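Washing and drying knitwear by hand

Most jumpers that come to grief do so in the wash, and usually on a day when someone was in a hurry. Hand washing takes me 14 minutes of work for one jumper, plus soaking, plus a long wait while it dries. I do mine in June, when the winter things are ready to be put away, and again whenever something needs it.

What you need

A clean washing-up bowl or a sink with a plug
Liquid wash for wool and delicates
2 large bath towels, dry
An old cotton sheet
A tape measure

Check the label first. If it says dry clean only, leave it. If the label has been cut out, treat the jumper as wool.

Before washing

Turn out any pockets and do up the buttons on cardigans. Lay the jumper flat and measure across the chest, then from the shoulder to the hem, then along one sleeve. Write the numbers down. You will want them when the thing is wet and has turned into a shape you don't recognise.

Look for small holes and mend them now. A dropped stitch the size of a lentil can run in the water. Tamsin Thibodeaux, who taught the mending evenings at Clundthorpe library, had us catch the loop with a safety pin if there wasn't time to sew it, and I still do this, but take the pin out before drying as it may leave a rust mark.

Washing

Fill the bowl with cool water. Add the wash and swish it about before the jumper goes in. One capful is plenty for a bowl this size, and too much is a nuisance to rinse out.

Push the jumper under and press it gently a few times. Don't rub, twist or scrub. Leave it for a quarter of an hour. If the cuffs are grubby, squeeze a little of the soapy water through them with your fingers.

Dark colours often let out some dye the first time. Wash them alone.

Rinsing

Lift the jumper out with both hands underneath, so that the weight of the water doesn't drag on the shoulders. Empty the bowl, refill with water of the same temperature and press again. Repeat until the water stays clear.

Getting the water out

Press the jumper against the side of the bowl. Lay it on the first towel, roll the two up together like a Swiss roll and lean on it with your forearms. Unroll, move to the second towel and do the same again.

Drying flat

Spread the old sheet on a bed or table, over a waterproof cover if you have one. Lay the jumper out and ease it back to the measurements you wrote down. Pat the ribbing together at the hem and cuffs. 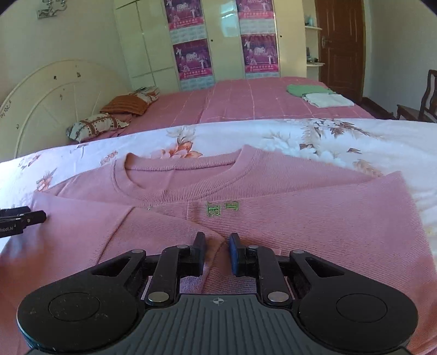
Keep it away from radiators and direct sun. Turn it over after a night and change the sheet if it feels damp. Thick jumpers can take two days or more.

Putting away

Wait until the seams and underarms are fully dry, as these are the last to go. Fold the jumper and store it on a shelf or in a cotton bag. Hangers will give you bumps at the shoulders. Heavy ones go at the bottom of the pile.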